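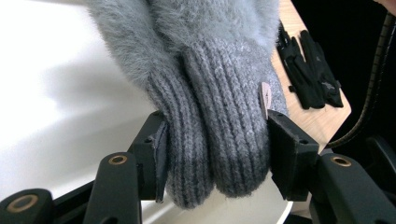 right, a few of you asked how we're getting on in the cold house, so have a long thread with your tea. It's our second winter in Cimlow and I have Opinions now 🧵

---

For anyone new: end-of-terrace, solid walls, no cavity to fill, and a front door that was hung by somebody who disliked the people living here. Lovely tiles in the hall. Freezing tiles in the hall.

---

When we moved in I did what everyone does and turned the heating up. Then a bill came. 2720 kWh of gas in January on its own, and I was STILL typing in a scarf.

---

(If kWh mean nothing to you, they meant nothing to me either until that bill. Now I read the meter on a Monday morning in my dressing gown and write it on the back of the cupboard door like a prisoner)

---

First thing we did was get someone out from Giduvitz, the heating people on the ring road. Very nice man, drank two coffees, quoted us £4000 for a new boiler and said the old one was "fine, to be fair". So why am I paying four grand, my friend

---

We did not buy the boiler.

---

What we did was ask next door. Arnulfo Marulanda has lived in the mirror image of our house for donkey's years and his front room is TOASTY. I'd been in there for a parcel and didn't want to leave. I think I asked him three questions about his curtains just to stand by the radiator a bit longer

---

Arnulfo came round with a joss stick. Lit it, walked very slowly along the skirting board, and wherever the smoke went sideways he said "ah" and I put a bit of masking tape on the wall. By the end the living room looked like a crime drama

---

Draughts we found, in order of how cross they made me:

- letterbox
- gap under the front door (I could get a pencil through it)
- where the gas pipe comes in behind the cooker
- the loft hatch!!
- floorboards along the bay, the whole length of it

---

The loft hatch is the one I'd tell everybody to check. Ours was a bit of painted board resting on a bit of wood. You could hear it lift when the wind got up, a sort of little clap. I'd been telling the kids it was the house saying goodnight

---

Foam strip round the edge, a couple of bolts to pull it down tight, some insulation board glued on the back. An afternoon's work, most of which was me on the ladder asking for the other screwdriver

---

For the floorboards we used Taipe, the squashy rubbery stuff that comes on a roll, you fold it into a V and push it down between the boards. My knees may never recover. It's fiddly for the first metre and then you get a rhythm going and it's quite pleasant with the radio on

---

Do NOT do what I did and block an airbrick because "that's a draught too". Those are meant to be there, they stop the floor underneath going damp. Arnulfo spotted the cushion I'd stuffed in front of it and looked at me like I'd put a sock in the cat

---

Same goes for any vent near a fire or a gas appliance, leave it alone. And get a carbon monoxide alarm if you haven't got one. End of sensible bit

---

Curtains! I was a blind person before this. I mean I was a person who had blinds. I liked the look, nice and clean, very grown up. They do nothing. I might as well have hung up a newspaper

---

I got heavy lined curtains off a woman in the next village who was having her house staged to sell and wanted everything white. They're mustard. They're far too long. I have hemmed one of them and it's been one hemmed and one unhemmed since last winter

---

They stop at the sill behind the radiator now (well, one does) and that was a bigger change than I expected. Before, all the heat was going up the back of the curtain and straight into the glass. Warming the street. You're welcome, street

---

Also hung a thick one over the front door on one of those rails that lifts when you open it. Visitors walk in and get a faceful of velvet. My sister says it's like arriving at a magic show

---

OK the boiler. We kept it, but I went down a rabbit hole about flow temperature, which is how hot the water is when it sets off round the radiators. Ours was set as high as it would go. If you've got a combi boiler it's worth looking this up, the way you change it is in the manual

---

(if you have a hot water tank, it's different, the tank needs to stay hot enough to be safe, so read up properly first and don't take it from me, a woman who blocked an airbrick)

---

Turned it down a bit at a time. The radiators feel less scorching but they're on for longer and the rooms feel more even. The back bedroom is still a fridge. We've stopped calling it the back bedroom and started calling it the larder

---

Bled the radiators as well, obviously. All nine. The one in the bathroom hissed for so long that my son came to see who I was telling off

---

Someone asked about the stove. Yes we have one, it came with the house, it's a Skudine and it's tiny. I'm very fond of it. I also think people who tell you a stove will heat your house for nothing must be getting their wood from somewhere I haven't found

---

We light it at weekends and when somebody's poorly. It's really a treat and I've decided to be fine with that. The chimney gets swept every autumn and the sweep always tells me about his hip

---

Now the bit people get funny about, which is heating the person and not the room. I used to find this annoying! It sounds like being told off for wanting to be warm. If your house is properly cold and damp and your landlord won't fix it, a hot water bottle isn't the answer and you should kick up a fuss

---

BUT. If you work from home and you're sat in one chair for hours on end, it does make sense to warm up the chair. I've got a heated throw on mine and I'd fight anyone who came for it

---

Other things that have earned their place:

- a rug on top of another rug
- proper slippers with a proper sole
- a vest, tucked in, like my nan said
- soup in a flask at the desk so I'm not opening the kitchen door every half hour
- moving the desk away from the outside wall, why did that take me a year

---

Things that were a waste of money: the little plug-in heater off the internet (smelled of hot dust, warmed one shin), the clear film for the windows (went on like cling film on a wet dog), and a "thermal" tablecloth. I don't want to talk about the tablecloth

---

Damp! Nearly forgot. Once you've sealed everything up you do get more condensation. I open the windows wide for a few minutes every morning, front and back, and everybody shouts at me. Then I shut them. It warms up again faster than you'd think, the walls hold on to it

---

Lids on pans, bathroom door shut, extractor on, no washing on radiators. I break the last one every single school week because there's one PE kit and it's always wet at bedtime

---

The kids have got used to all this much quicker than we have. The little one does her homework in the hall cupboard because the hot pipe runs through it. She's put a sign on the door and you have to knock

---

So has it worked? The room I'm in is warm enough that I'm in one jumper. Last January I was in three layers and a mood. The number on the cupboard door is smaller each week than the one next to it from last year, and I am unbearable about it at parties

---

Still to do: the larder (bedroom), the gap round the cat flap, the other curtain. And I want somebody to look at the wall on the gable end, it's colder to touch than the rest and I've got a bad feeling it'll be expensive

---

If you've insulated a solid wall from the inside please tell me how much room you lost and whether you'd do it again. Arnulfo says don't bother, but he hasn't got a gable end, he's got us on one side and number six on the other. We're basically his insulation

---

Going to put the kettle on. Will reply to everyone later, and yes Jen, I'll measure the letterbox for you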